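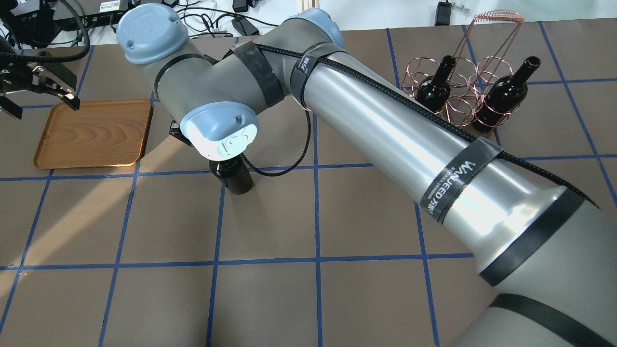 *A robot arm with its cable strapped on, over a brown paper tabletop marked with blue tape.*

## Why do some doctors mend skin?

When I was seven, I fell off my bike and scraped my chin open on the driveway. (Yes, it hurt. Yes, I yelled.) The doctor who stitched me up was a plastic surgeon, and I was really worried she was going to put plastic in my face!

She laughed and told me the word comes from an old Greek word that means "to shape" or "to mold." So a plastic surgeon is a doctor who reshapes and repairs parts of the body. That might be a burned hand, a torn ear, or a lip that didn't join up before a baby was born.

### What's a skin graft?

Say you have a hole in the knee of your jeans. You could cut a patch from somewhere else and sew it on, right? A skin graft is a lot like that. The surgeon takes a very thin piece of healthy skin, often from the thigh, and lays it over the hurt place. After a few days, tiny blood vessels start growing into it and feeding it.

And the thigh? If only the top layers were taken, it grows new skin by itself, kind of like a scraped knee does.

### Does it hurt?

You're asleep for the operation, so you don't feel it. Afterward it can be sore and itchy, and nurses have medicine to help with that. My friend Guilan Xiao had a graft on her arm when she was little, and what she remembers best is being told not to scratch. She scratched the blanket instead!

Next time you get a scrape, take a peek at it every day (no picking!) and see how your own skin fixes itself.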